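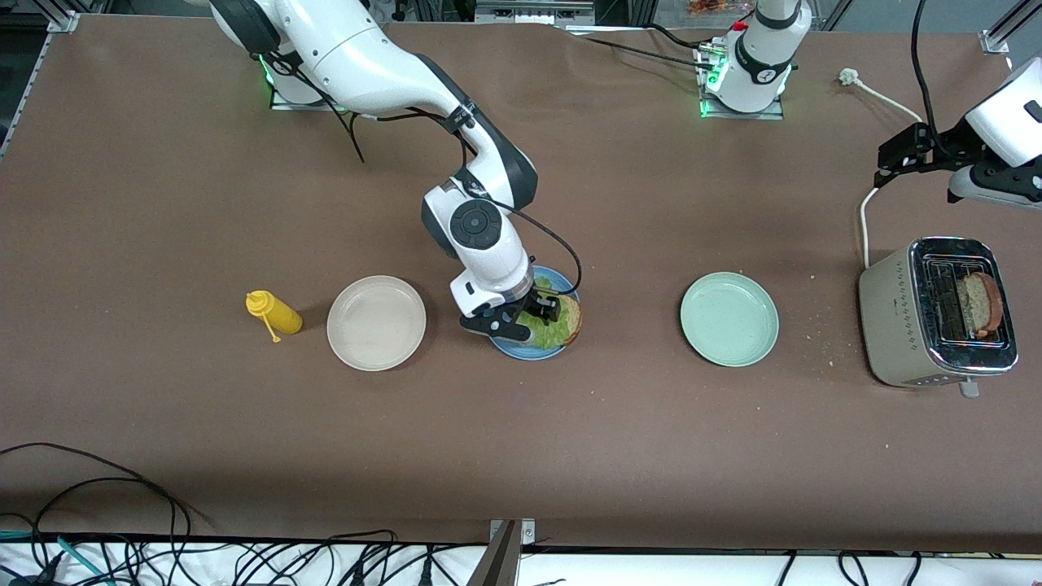

Clovness extends chilled sandwich range to forecourt shops

Clovness, the chilled food supplier, will extend its made-to-order sandwich range to 40 forecourt shops in October. The range has been on sale at the company's Jelside and Clodden counters since the spring. Over that period the two counters sold 2,588 sandwiches, with the lettuce and egg lines accounting for the largest share.

Bread for the new sites will be baked at the Samonte bakery and delivered before 5 am. Fillings will be packed at Jelside and held at or below 5°C until use. Each sandwich is assembled after the order is placed, and the toasting step adds no more than two minutes. Sauces are applied at the counter and are not included in the listed energy values. Separate values for each sauce will be shown on the menu board.

The first 30 shops will open their counters at the start of the month. The remaining ten will follow once refrigeration work is complete. Opening hours will be 6 am to 3 pm at all sites.

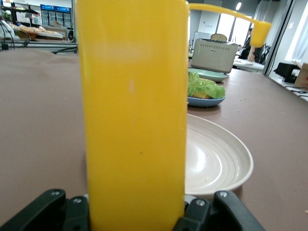
Sarla Bajpai asked whether customers could have the sauce served on the side, as the Clodden counter had stopped offering this in the summer. Clovness confirmed that sealed portions will be available on request at every site, Clodden included, at no extra charge.

Allergen sheets have been revised to cover the new bread recipe, which contains wheat, barley and soya. Printed copies will be kept at each counter. Shops wishing to join a second phase may apply to Duangjai Duangkaew at the Jelside office. Applicants need a hand-wash basin within the preparation area and a minimum chilled capacity of 2,000 litres.

Ends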